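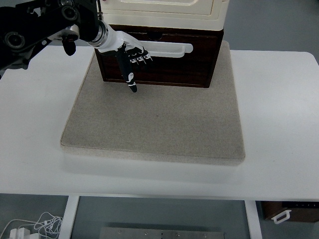 Ravindra Dixit says a long handle is the only kind worth putting on a small drawer. Knobs come loose, cup pulls fill up with polish, and with a long one you can open it from either end with whichever hand is free. He's asked for more on the little cabinets and less on the chairs, so this page is mostly that.

Gallery – small cabinets and drawers
Put together in a rush before the May open afternoon, will tidy later. Click to enlarge, if it works on your phone (it doesn't on mine).

Dark wood and cream, one drawer
Brown with a bit of red in it, long white handle across the front, cream part sitting straight on top. Felt pad underneath. Goes by Gallard on our list, after the street it came from.

Bit more on the Gallard as people keep asking.

The wood. Not stained by us. Came in that colour, had a wipe with a barely damp cloth and then left well alone. Tempting to go over it with something shiny. Don't. The red goes orange and you're stuck with it.

The handle. White, rounded at the ends. Kept. There was a long discussion over swapping it for brass and brass lost. White picks up the cream on top and the whole thing looks like it was meant.

The top. Paler than the drawer part by a mile, and I like that. Rounded edges, sunk panel on the front. Dust collects in the panel so an old soft toothbrush is best, dry, no spray. Cream shows every drip.

The felt. Thick stuff, sandy grey, speckled. Cut square, bigger than the cabinet so you've got some pad in front of it. Stops the table getting scratched when you turn a piece round to do the back. We get ours from Enora, who do offcuts by the bag, up to 4 kilos if you ask on the right morning. Colours are pot luck – the beige is nicest because you can see a dropped screw on it.

The drawer. Sticks in damp weather. Candle stub along the runners, push it in and out a few times, done. If it still sticks take it out and look at the bottom edge for a shiny patch, thats where it's rubbing. Sand that bit only, 100 grit, two or three strokes and try again. Easy to take too much off and then it rattles forever.

What to keep in one
Suggestions from the last newsletter, in no order:
Stamps and the good scissors.
Spare buttons, in envelopes, labelled.
Tea lights. Birthday candles. The lighter that works.
Keys to things you no longer own (Joshi)
Takeaway menus, though does anyone still have those.
Chargers – no. They breed. Put them somewhere else.

Moving them
Drawer out first, always, carry it separately. Wrap the handle, it's what catches on door frames. Lift from underneath, never by the top section, even when it looks solid. Stand it back on felt and not straight on the varnish.

Cleaning days
Dry duster once a week is plenty. Wax twice a year on the dark part only, thin, leave it 2 hours, buff. Sunance paste is what we've got in the cupboard at the moment, neutral, smells of oranges. Keep it off the cream. It goes in the corners and sits there looking yellow and you'll be picking it out with a cocktail stick all evenning.

Open afternoon
Doors at 2, tea from then till it runs out, pieces stay out until 4. Small cabinets on the long table by the window, chairs in the back room as usual. Please do open the drawers. Please don't put cups on anything, there's a shelf for cups.

Bringing something to ask about? Leave it in the hall with your name on a bit of paper, and masking tape only please as parcel tape lifts the finish.

Next gallery page is trays and boxes. Send yours in, whole piece plus one of the inside if you can, daylight better than flash. Chairs – yes, I know, later.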